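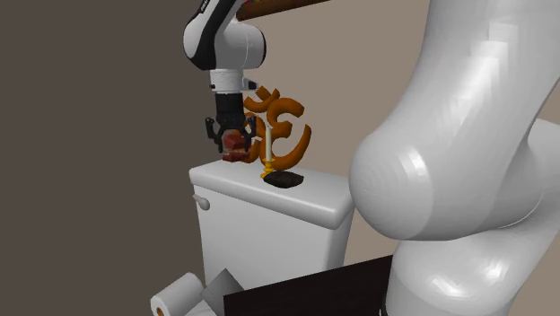
规划软件怎样知道一件东西放到窄台面上以后，会不会碰到旁边的东西？它在发出动作之前，先把手臂的每一节连杆、夹爪以及夹着的物体当作一个整体，沿着整条候选路径和周围的几何模型做距离检查，距离小于设定值的路径不予执行。

2018年12月22日，软件公司Skovley发布了运动规划工具Zistbridge的新版本。这次更新的重点是“放置”这一步，也就是机械臂已经抓住物体、准备把它放到一个已经有别的东西的表面上。公司同时公开了一套仿真测试场景，供使用者在自己的电脑上重复同样的试验。

在以前的版本里，Zistbridge只在抓取的时候认真计算夹爪与环境的距离。物体被抓住以后，软件用一个长方体代替它，这个长方体通常比真实的物体大一圈。在宽的桌子上，这样做没有什么问题。可是在窄的台面上，例如马桶水箱的盖子，长方体很容易和旁边的烛台或者装饰品重叠，规划器就报告“没有可行路径”，虽然实际上还有位置。

新版本改用物体本身的网格模型。夹爪闭合后，软件读取物体相对于手指的位置和角度，把网格附加到手臂末端，然后重新计算允许的放置姿态。如果物体在手指之间是斜的，放置姿态也会跟着修正。开发团队在说明文档中写道，这项修正看起来很小，却是他们花时间最多的部分，原因是物体的角度如果有误差，底边会比预计更早接触台面。

第二项改动与手臂的中间部分有关。在浴室这类狭小的房间里，容易碰到东西的经常是肘部附近的大连杆，末端反而问题较少。Zistbridge现在对每一节连杆分别设置安全距离，使用者可以让肘部离墙和洁具远一些，同时允许手指靠近目标附近的小物件。这些数值写在一个普通的文本配置文件里，修改后不需要重新编译。

公开的测试集一共有367个场景，全部由计算机生成，内容以家庭室内为主，有浴室、厨房和走廊。每个场景规定一个物体和一个目标表面，表面上已经摆着若干件别的东西，高矮和形状各不相同。程序在每个场景里最多可以尝试10次规划，单次时间上限为2秒。如果超过时间，或者路径上有任何一点违反安全距离，这一次就记为失败。

Skovley没有公布与其他工具的对比成绩。公司的解释是，各家软件对“接触”的定义不同，有的把物体轻触台面也算作碰撞，有的不算，直接比较数字意义有限。测试脚本里这个定义是可以选择的，默认值是：被夹住的物体与目标表面之间允许接触，与其他物品之间不允许。

参加试用的集成商Kondodier在去年底以前一直使用自己编写的放置程序。该公司的技术部门表示，新版本使他们可以去掉原来代码中的40条特殊规则，这些规则大部分是为了某一种家具或某一种容器单独写的。不过他们也提出了两点不满意。第一，物体网格如果面数太多，检查速度会明显下降，需要使用者事先简化模型。第二，软件给出的失败信息过于简单，只说明哪一节连杆的距离不够，没有说明是在路径的哪一段发生的。

对第一个问题，Skovley建议对细长的物品使用凸分解，对圆形的物品直接使用基本几何体。对第二个问题，公司说正在准备一个可视化的调试窗口，可以把不合格的路径点标上颜色，并且显示距离最近的一对物体。这个窗口计划在1月先提供给试用单位。

需要注意的是，这个版本的碰撞检查完全依赖已知的几何模型。在仿真里，每一件物品的位置都是准确的；换成真实的房间，位置要由感知模块来估计。Zistbridge本身不包含感知功能，只提供一个输入接口，接收物体的类别、位置、角度以及不确定范围。不确定范围越大，软件自动增加的安全距离也越大，窄台面上的可用位置就会减少。

感知接口的示例代码由合作方Tạ编写，目前只支持一种点云格式。Tạ在发布说明中提到，透明和反光的物品仍然是困难的情况，示例代码对这类物品不做特别处理，建议使用者手动输入尺寸。

新版本可以从旧版本直接升级，原有的抓取配置继续有效，放置部分的配置则需要重新填写一次。安装包内附有转换脚本，运行前请先备份原来的文件。测试集与主程序分开下载，不使用测试集的用户可以跳过这一步。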